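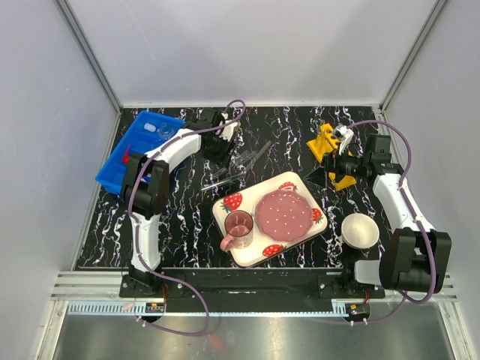
Is hand-guiding really good enough, or am I being sold something?

Posted by tidewrench, 21/02/2024

I look after a small two-arm bench setup and I'm supposed to teach it table clearing. Cups, plates, bowls, the usual dishes, plus some small junk that has to get sorted into a tray. The integrator we bought from (Gimwood) told us anybody could teach it in an afternoon by grabbing the arms and moving them through the job. We've now got 33 recorded runs of the mug task and playback works when the mug is exactly where it was during recording. Move it a couple of inches and the gripper closes on air.

Gimwood's answer is to record more. Their other answer is to buy the Stevolico remote control kit, where you hold a pair of small leader arms and the real ones follow. That's a fair chunk of money and I don't see why the same person doing the same motion from three feet away would teach it any better. Has anyone here used both on the same job? I'm not looking for the brochure version. Also, does it matter that my bench has other things sitting on it while I record? I've been told yes and I've been told no.

3 replies

godoy_bench

I've used both, on dishes as it happens. Two separate problems are getting mixed up in your post.

First one. If you're playing back a recorded path, the arm doesn't know the mug exists. It goes where it went. Recording 33 of those or 368 of those gets you the same thing, so ask Gimwood in writing whether the software you bought trains anything from camera images or only stores joint positions. I'd bet on the second. When a salesman says "teach," it can mean either one, and he may not know which himself.

Second one. If it does train from images, then hand-guiding has a real drawback: your own arms and sleeves are in the camera view on every run. At run time they're gone. Some people work around it by guiding once and replaying the path with hands out of the way to get clean video, but that doubles the time and you can't do it with anything that tips or rolls. Remote control keeps you out of the view. That's the main thing you'd be paying for. It also makes using two arms together possible for one person. Try hand-guiding both arms through lifting a loaded tray level by yourself sometime.

What it doesn't give you is feel. With most cheap leader arms you can't tell how hard you're squeezing. I was worse at it than by hand for the first 2 days, and I threw out everything I recorded in that time. Clear plastic was the worst for me, because I couldn't judge where the edge was and neither could the cameras. Glass mugs by the handle were okay. Flat plates were miserable with either method until I gave up on pinching them from above and slid them to an edge first.

On the clutter, leave it on the bench if it will be there in real use, but move it between runs. If the bowl is always to the right of the tray, you may end up with an arm that only finds the tray when there's a bowl next to it. I had exactly that happen with a yellow fixture.

pdx_lathe

just buy the kit, hand guiding is a toy. we switched in November and never looked back

cablemonkey14

I don't agree with the post above me. We got the remote kit and the results were no better for weeks, and the reason was us. Three people were recording and each one picked up the cup differently. One went for the handle, one for the rim, and one set it down halfway and regrabbed it. Trained on all that, the arm would hover between the handle and the rim and do neither. When we made one person do 14 careful runs the same way, with the cup in a different spot each time, it beat the whole earlier pile.

So before spending anything, watch your own recordings back at full speed. If you see pauses where you were thinking, those get learned too.

Two smaller things. Check your cable slack at full reach before a long session, especially if the cable loops up over the wrist. Ours tugged on the last joint and every recording had a little drift in it that we blamed on the software. And ask whether the seller will let you borrow a kit for a week. Cidik did for us. If Gimwood won't, I'd want to know why they're so sure it fixes your problem.

tidewrench

Thanks. Wrote to Gimwood with the joint positions question and got a link to a video. Asked again. Will post when they reply with words.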